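Kukside Shared Kitchens – Dish Racks and Drying: Frequently Asked Questions

Applies to the shared kitchens at Clenville and Prasesmont. Residents of the Pelupessy building have a dishwasher and should use the separate page.

Which rack fits my counter?

The standard rack is a coated wire frame in a plastic tray. It needs 30 cm of clear counter beside the sink. If your counter is shorter than that, ask for the narrow version, which has no cutlery cup.

Which way should the tray face?

The spout end goes over the sink. If the tray has no spout, place the lower edge nearest the basin. A folded cloth under the far side gives enough slope on a level counter.

How much weight can the rack hold?

The limit is 5 kg, spread across the base. Cast iron pans exceed this quickly and should be dried by hand. Do not hang pans from the dividers.

Can plates be stacked in the rack?

For drying, no. Stand plates on edge between the dividers, one per slot, all facing the same way. Stacked plates hold water between the rims, and the lower ones will still be wet the next morning. A stack is acceptable for plates that are already dry and waiting to be put away.

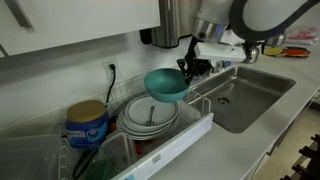 Where do bowls go?

Bowls go in last, because they take up the most room and are the easiest to shift. Lean each one against the back dividers with the open side down and one edge raised, so that air can get under it. When the middle of the rack is taken up by a pile of plates, as with the dark-banded ones beside the sink, a wide bowl like the teal plastic one has no flat spot left, and the plates should be put in the cupboard first. Plastic bowls dry more slowly than ceramic and may need a towel.

What about spoons and other small items?

Use the cutlery cup, handles down for spoons and forks, handles up for knives. Loose spoons slip through the wire and collect in the tray.

Can I wash and reuse food canisters?

Yes. Coffee canisters with plastic lids are suitable for rice, flour or dry beans. Wash with the lid off, dry the two parts separately and leave them apart overnight. A canister closed while damp will smell. Relabel it before it goes on the shared shelf – unmarked canisters are cleared every Friday.

How often should the tray be emptied?

Daily. Tip it into the sink and wipe it. Once a week, lift the frame out and wash both parts in warm water with dish soap.

How do I remove limescale?

Mix 200 ml of white vinegar with the same amount of warm water, pour it into the tray and leave it for 30 minutes. Rinse well. Do not use vinegar on bare wire where the coating has chipped.

The coating is chipped. Can it be repaired?

Small chips at the wire ends can be covered with the end caps kept in the drawer under the sink. If rust is visible along a divider, the frame is replaced. The tray is kept if it is not cracked.

Who do I contact for a replacement?

Crescencio Urquijo, extension 121. Give the kitchen name and say whether you need the frame, the tray or both. Narrow racks are out of stock until March.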